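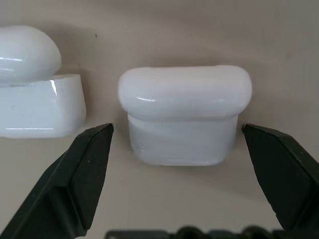 White earbud charging case

Is tooth powder OK with a soft brush?
I switched to Plikivance powder on Tuesday and it feels gritty. The jar has no directions.
posted by Grandton42

Wet the brush, tap it in the powder, go easy. I've used Klinhom for 7 years — no trouble.
posted by Warkberg

Ask your dentist how abrasive it is. Some powders are rough on gums. Also check for fluoride, many don't have any.
posted by mintleaf30

I just use paste.
posted by tub8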